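Storkia Stack & Stash Box (large, orange), a review from the sofa

I bought this thing for my living room, which already tells you a little about me, because most people buying a Storkia box seem to be putting it in a closet with sweaters in it. Mine lives on the sofa. Sometimes on the floor next to the sofa, if company is coming and I need the seat back. I've been using it for the better part of two months now and I have feelings about it, mostly good, a couple of grumpy ones.

So, the basics. It's a cardboard box. I want to say that up front, there were people in the reviews who were very upset about receiving a cardboard box! It's thick cardboard, orange on the outside and white on the inside, with a separate lid that lifts all the way off. It ships flat and you fold it up yourself, no tape, no glue, just tabs that tuck into slots along the bottom. It comes as a set of 2, large and small, for $35. The color is listed as 1633 on the order page and you have to scroll past a lot of beiges to find it. I was not going to buy another beige anything. My sofa is a sort of gray-beige and that's enough of that.

Putting it together took me one cup of coffee. The instructions are a single folded sheet with drawings and the second drawing is wrong, or at least it shows the long flaps going in before the short ones, and if you do it that way the bottom bows out. Short ones first. Then the long ones, then push down in the middle with your palm until you feel it go flat. I did the large one wrong, undid it, and got a little white crease across one of the tabs, so be gentle if you have to go back. The small one I got right on the first try and felt very smart.

What I wanted it for is what I call sofa stuff. You know what that is. You sit down to watch one show and you bring your hand cream, and then a tube of something, and your phone case because you're swapping it out for the plaid one, and the little tin that was on the shelf, and a week later there's a whole store on the cushions and you're sitting on the arm. I'd tried a basket for this (everything sank to the bottom and the loose threads snagged on my blankets) and I'd tried a Plolatix bin, the clear kind with the snap-on handles. The Plolatix was fine as a bin. It held everything, it wiped clean, I have no complaints about its work ethic. But it slid all over the upholstery, and through clear plastic a mess looks exactly like a mess, only with corners.

The orange box doesn't slide. There's just enough drag between cardboard and sofa fabric that it stays where I park it, even when I flop down at the other end. And the sides are high enough that from across the room all you see is a nice block of orange with maybe a pump top peeking over.

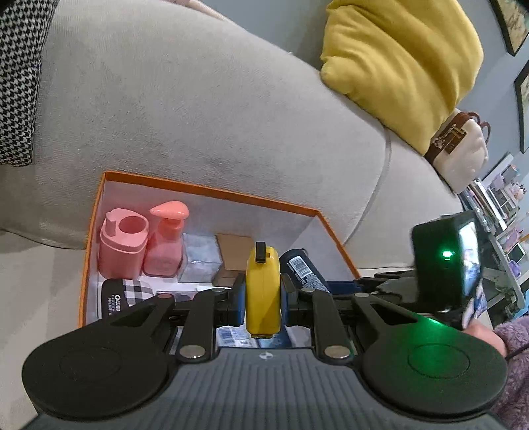 Tall things were my main worry going in. The listing photos only ever show folded T-shirts and, for some reason, lemons. Pump bottles are top heavy and in the basket they'd go over and then ooze. In the box they do great as long as you pack them shoulder to shoulder. I line the taller stuff up along the back and let it lean, then tuck in whatever flat or boxy things I've got so nothing has room to tip. If you only put in one bottle by itself it's going down the second you move the box, and no, there's no divider. Storkia sells one separately. I haven't bought it, out of stubbornness. A piece of folded cardboard from some other package does the job.

The white inside is the best decision they made. I didn't think I'd care, but try finding a black lip balm in a black felt bin at night with just the TV on. In here everything shows up. Downside is that everything else shows up too. I had a cap come loose on a bottle (my fault) and there's now a pinkish spot in one corner that I could not get out. A damp cloth lifted some of it and then started lifting the surface as well, so I stopped. The outside wipes down better. It has a slight coating on it and fingerprints come right off with a dry cloth.

About once a week I take it all out and start over. I know that sounds like a chore but I kind of love it? It's the one bit of tidying I do sitting down. I set things out in front of me, put like with like, decide what's going back to the bathroom or to the desk, and then fill the box again. The big stuff first, small boxes next, and the fiddly little things last so they sit on top where I can grab them. Photo cards stay in their own box. I am not having loose photo cards anywhere near a bottle with a pump on it, I've learned that lesson once and it was a favorite.

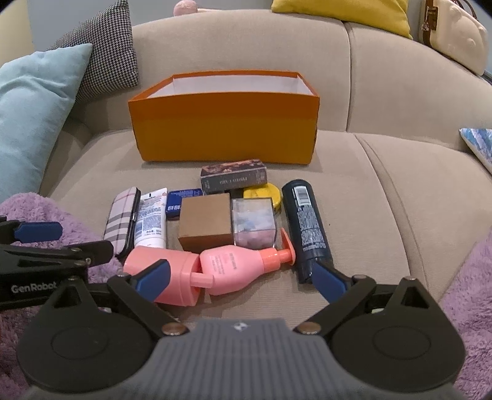

The weekly spread, with pump bottles up front, the plaid phone case and photo card box behind them, and the orange box waiting on the sofa.

I should mention size. The large one takes up a good chunk of a seat cushion. If you have a loveseat, I'd go look at the measurements with a tape in your hand before ordering, or plan on keeping it on the floor. Mine's a full-length Bakke sofa and with the throw pillows and a couple of fuzzy blankets there's still room for me and my legs, but it's cozy. The small one is sweet and I have no real job for it yet. Right now it holds charging cables in the bedroom. It would be good for stationery or makeup, and I think it'd make a cute gift box come December, filled up with bath things and the lid tied on.

Now the grumpy part.

The lid. Oh, the lid. It fits tight when the box is new, so tight that you get that little puff of air when you press it down, and I enjoyed that very much for the first week. Then the corners started to soften. I take mine on and off all day long, which I realize isn't how a closet person would use it, but two of the lid corners have gone fuzzy and one has a small split starting along the fold. I've mostly quit using it. The box looks perfectly good open, and I only bother with the lid when I'm stacking it out of the way or when I want the room to look like a grown-up lives here.

There are no handles, either. You pick it up from underneath with both hands or you squeeze the sides, and when it's full of bottles you do not want to be squeezing the sides. I nearly lost the whole load on the stairs doing that. A pair of cutout holes would fix it. The Daltetti box I had before had cutouts, and a little metal label frame on the front too, and I miss the cutouts (I never once put a label in the frame). The Daltetti was a thinner board though and the bottom gave out in the middle of a move, so I don't miss it that much.

And I'm a bit iffy on the bottom of this one as well, in the long run. So far it's flat and solid and I've got a fair amount of weight in there, full bottles and a spray can and tins. But it's tabs in slots, and tabs wear. I've put a sheet of kraft paper down inside to spread things out some. If it starts to sag I'll run a strip of packing tape across the underside where it won't show, and I'll come back and add a note.

One more thing, the smell. When you first unfold it there's a strong new-shoe smell. I left both boxes open by a window over a weekend and it went away. I wouldn't put fabric in there on day one.

For what it's worth it has more than 3000 reviews on the shop page and the low ones nearly all fall into "it's cardboard" and "mine came with a dented corner." Mine arrived in good shape, just a scuff on the underside. The shipping carton was barely bigger than the flat-packed boxes, so I can see how a corner could get it.

Would I buy it again? Yes, and probably in the same orange. It looks cheerful against the sofa and goes nicely with the yellow cushion, which I did not plan. I'd skip it for anything damp, anything heavy like books, or any house with a cat who's into chewing corners. For creams and tubes and cases and all the small odds and ends that pile up where you sit, it's been the first thing that stuck for me. I put stuff back in it without thinking and that never happened with the basket.

Four stars. It'd be four and a half if they'd just cut some handles in it.

Update, Fri 1 November: the split in the lid has gotten longer, so I glued it with regular white craft glue and clamped it overnight with clothespins. Holding so far. You can see a faint shiny line if you go looking for it. The bottom is still flat. I also moved the spray can out to the bathroom shelf, where it should have been all along, and that left enough room for the remote.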